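Print this handout | E-mail to a colleague
Last updated 15 October 2022

Lab Robotics II, Handout 4: The Grip That Wasn't

Our case study is the Nendbridge sink task. Small arm, toy dishes, two-finger gripper, everything scaled for a patient four-year-old. The arm logged 162 successful grasps in a row before anyone checked whether there was anything in its fingers.
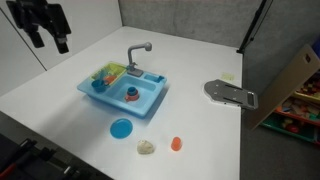
Clinmont's reply, when we passed the logs along, was that the software did what the spec said, and the spec said a grasp is a success when the fingers stop moving. Fair enough. Fingers also stop when they hit a sink.

Read the log for run 1841 before lab. The motor current rises, the fingers stall, the planner writes GRASP OK and carries thin air to its destination with great care.

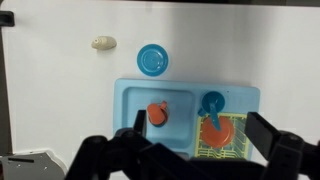

Why didn't the force limit trip?
The limit was set at the factory for metal parts, and toy plastic gives way long before the current gets that high.

Festham had the opposite trouble in December. They turned the limit down so far that the arm faulted on contact with everything, including its own cable. Their fix was to turn off the fault. Please don't do this. 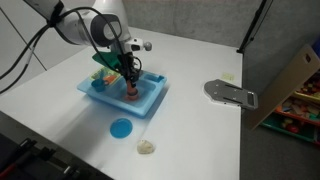

SAFETY AND RECOVERY

After a false grasp, hit stop first and look second. A stalled finger is still pushing, and it will jump when the obstacle moves. Two of last year's bruises came from people helping. Bring the arm up by hand guide only, then clear the fault.

For your write-up, compare finger gap at stall with the known width of the object. On the Bauerfeind controller the gap is a raw count from zero to 3000, with zero fully closed,
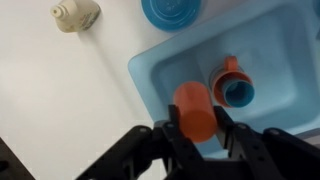 and you'll have to convert it yourselves, as the manual gives the formula twice and the two don't agree. Use the second one.

Comments (3)

gripfail: Does a cup grabbed by the rim count as a success?

tbench: It does until you lift it.

oldlabrat: The first formula works if you hold the manual upside down.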